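Irkska Hand-Held Gripper — Operator Manual
Section 4. Recording Drawer Tasks
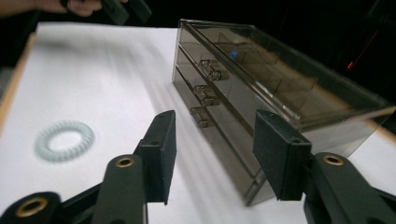

Collecting Demonstrations › Two-Operator Tasks

4.3 Drawer organizer and small item

Use this procedure to record examples in which a drawer is opened, one item is placed in it, and the drawer is closed. Two grippers record at the same time. A clear organizer and a coiled hair tie on a white work surface are suitable.

1. Set the organizer to one side of the surface with its pulls facing open space.
2. Lay the item flat, well clear of the organizer.
3. Start Purba on the host computer and confirm that both grippers are listed.
4. Open and close the fingers of each gripper fully. The width reading must return to 100 when open.
5. Hold both grippers still over the surface, fingers empty, and press Record.
6. Perform the task at an even pace. Limit each episode to 30 seconds.
7. Release the item, back both grippers away, and press Stop.
8. Move the item to a new spot before the next episode. Turn the organizer slightly after every fifth episode.

Note — Clear plastic gives weak edges and strong reflections. Record 200 episodes for a transparent organizer and 80 for an opaque one.

Note — Failed grasps are kept. Mark them "retry" in Purba and do not delete the file.

Caution — Do not pull a drawer with the finger tips crossed or twisted. Side load bends the linkage, and the width reading will drift.

Caution — Keep your free hand away from the fingers while recording.

If the two recordings differ in length, see 6.2, Clock Matching.

Revised 2020-10-03, H. Nair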